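Archana Lodhi has been tidying desks for a living for longer than she likes to add up, and when we talked one afternoon in November she wanted to start with pens. Not drawers, not paper, pens!

"Everybody keeps them and hardly anybody tries them," she told me (she had a cup of tea going, and so did I, so we were in no hurry). "Take them all out, lay them down, and put them back in a few at a time. The markers go together and the pens can stand around them. It's a nice little job, and you can do it while you're still half thinking about lunch."
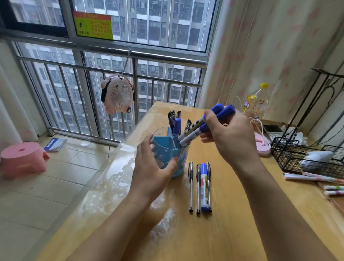

Brekke disagrees with her on one point, and told me so over the phone: markers ought to be stored lying flat, always, and a cup is fine for ballpoints and pencils and not much else.

Archana laughed when I passed that along. She has heard it before, back when she worked for Culldale, and she does lay her own markers flat if she's going away for the summer. For a desk that gets used every day, though, she'd sooner have them standing up where a hand can find them, and she's fond of a holder with dividers inside.
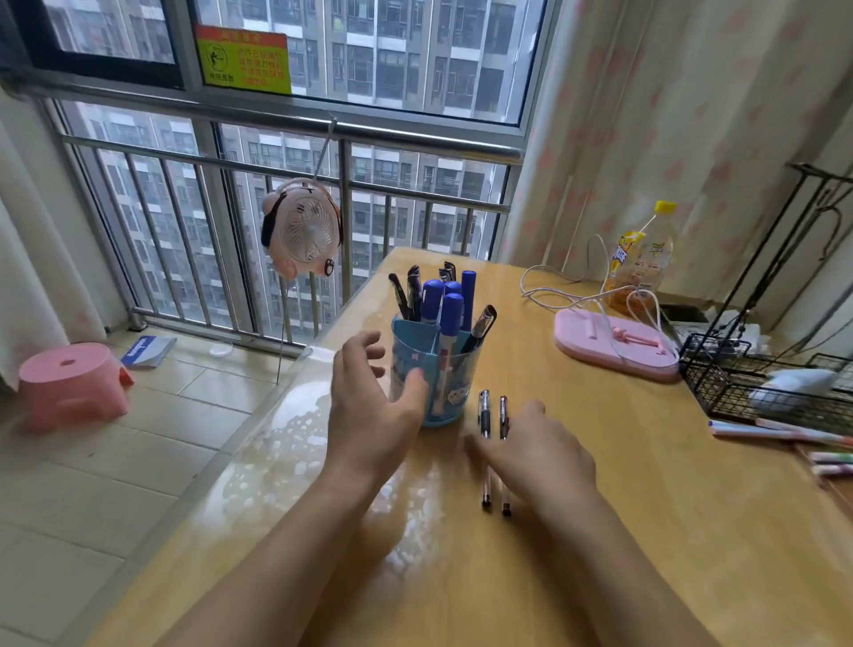

She also likes to leave the last couple of pens out until the end, so she can see how crowded things are getting. "If I have to push, it's full," she said, "and then something has to go live in the kitchen."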